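Robot Arms Take Over the Glass Racks at Kanaan, and the People Who Filled Them Get a New Job

Plonau - Anyone who has ever loaded glass plates into a slotted rack by hand knows how it feels after the first hour. The slots are narrow, the edges are thin, and your eyes start playing tricks on you. At the Kanaan glass workshop in Plonau, that job used to fill most of a shift. Since September it has been going over to robot arms, one rack at a time, and the mood in the building is better than a lot of people expected.

The project is called Prarnivance. It started in a single room on the second floor and it is still there, with cables, laptops and work tables pushed close together. The goal sounds small: pick up a thin plate, bring it over the rack, lower it straight into a slot and let go without a chip. Getting a machine to do that again and again is hard! Clear glass is tricky for cameras, and a plate that leans even a little will catch on the way down.

So the workshop asked the people who already knew how to do it. Four of its plate handlers signed up to train on the new equipment, and they now spend their mornings guiding the arms, watching the grip and deciding when a try was good enough to keep. During the first month they logged 352 of those good tries. The software side comes from Grurden, a small engineering company across the river, but the handlers are the ones who say what a properly seated plate looks like.
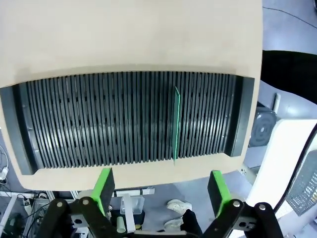

A glass plate standing in the slotted rack, with the gripper fingers open below it.

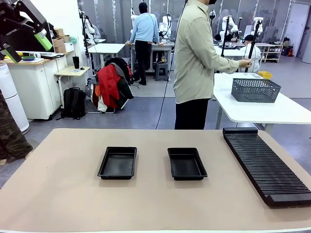 The Prarnivance room, with trays and a rack on the table at the front.

What has changed most is the working day. Loading used to mean standing in one place with your head down, and handlers swapped out every half hour to rest their necks and hands. Now they move between tables, talk things over and sit down when they need to. Cuts on fingertips, once a regular part of the week, have become rare among the trainees. One handler with 21 years at the workshop told us that she goes home with enough energy to cook dinner again, and she laughed when she said it.

There is plenty left to work out. The arms are still slower than a practiced pair of hands, and on a rush order the old way wins easily. Thicker plates go in well, while the thinnest ones still get loaded by people. Some workers on the cutting floor wonder what happens to their own stations next, and it's a fair thing to ask. Kanaan says no jobs will be cut during the trial and that everyone who trains on the arms moves up a pay grade. The staff want that in writing for the period after the trial too, and talks on it are open.

Still, it's hard to spend a morning up there and not get a bit excited. People who were never asked for their opinion on a machine before are now telling engineers how to angle a wrist - and the engineers write it down. Several of the handlers have started staying for the software talks at lunch, and two want to learn how to set up a station from scratch.

The next step is a longer run with 193 plates in one go, planned for the late shift when the room is quieter. If it goes well, a second room will be fitted out on the ground floor, next to the packing area, and sign-up for the next group of trainees will open to all departments.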